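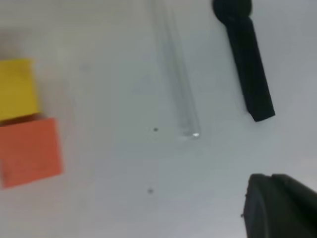
4. Can It Clear a Table Yet?

Let me start this section with the question I get asked at every family dinner, because it's also the one this paper is trying to answer. When can I have one at my house? My own answer has moved around a lot over the past year, and the tidy-up trials are the main reason.

Figure 3. View from the wrist camera over the tabletop. The yellow and orange blocks are at the left, the clear rod is upper center, the black object is to its right, and one gripper finger is at lower right.

4.1 Why tidying

We picked table clearing for the Hurnwood trials because it sounds like nothing. A person does it while talking on the phone. Things are on the table, the things go where they belong, the table is clear. But every step in there has a judgment call hiding in it – what counts as a thing, which one to take first, how hard to squeeze – and our policy (we call it Agbeko, and I'm too fond of the name to change it now) has to make those calls from a picture like the one in Figure 3.

I'd ask you to spend a moment with that figure before reading the numbers. The blocks are easy to spot, even with part of each one outside the view. They're bright, and the surface is pale. The black object is easy too, at least as far as knowing that something is there. The rod is another story. You find it by two thin gray lines and a little white glint at the lower end, and the tabletop shows right through the rest. When Babar Sethi and I went through the early failures together, we kept missing clear items ourselves on the first pass, and we had put them on the table!

4.2 What we ran

The full set was 1,010 attempts, where one attempt means one item picked up and set down in its bin. We held back 400 of those for clear or shiny items, which is a much bigger share than you'd meet in a normal kitchen or workshop, but we wanted enough of the hard stuff to learn from. Each attempt got 30 seconds. After that we called it a miss, even if the arm was plainly on its way to getting there. I went back and forth on that rule. A patient robot is still a useful robot, and I wouldn't mind one that took all night to clear my workbench. In the end we kept the limit so our results could sit next to the ones from the older Hirura controller, which was tested the same way.

4.3 What went well

Solid, colored items are close to boring at this point, and I mean that as high praise. Blocks, lids, bright plastic cups: the arm lines up, closes, lifts and moves on. Touching items used to be a headache for us, with the fingers trying to grab two at once, and the fix was pretty dull. We had the policy nudge one item away from its neighbor before closing. It costs a bit of time and I'd make that trade again.

Dark, long items came out fine as long as the policy chose to grip across the short way. When it went for an end, the item tended to swing, and then the placement was sloppy. A person who saw the result would probably reach over and straighten it, which tells you something about where we are.

4.4 What didn't

Clear items, mostly. The usual failure wasn't a dropped item or a crushed one. The policy would finish everything else, decide the table was clear, and park. From the machine's side that's a job well done. I find this kind of miss more worrying than a fumble, because a fumble at least shows up in the log as something to try again.

We tried a few remedies. Moving the lamp helped some rods and hid others. A second look from a lower wrist angle did better, and the Rarunance depth module we borrowed in May did worse than I'd hoped, with readings that went straight through the clear plastic to the table underneath. We also had the opposite problem, where smudges and small dark specks on the surface drew the gripper over for a closer look. Wiping the table first cured that, but then somebody has to wipe the table, and I thought the robot was supposed to be saving us the trouble.

4.5 So, yet?

For a shop bench with known, solid parts, I'd say yes, and I'd be happy to leave it running while I got lunch. For a kitchen table after dinner, with glasses and a plastic straw or 2 lying around, I'd still want a person to check. Section 5 looks at whether the lower second look can be made fast enough to use on every pass.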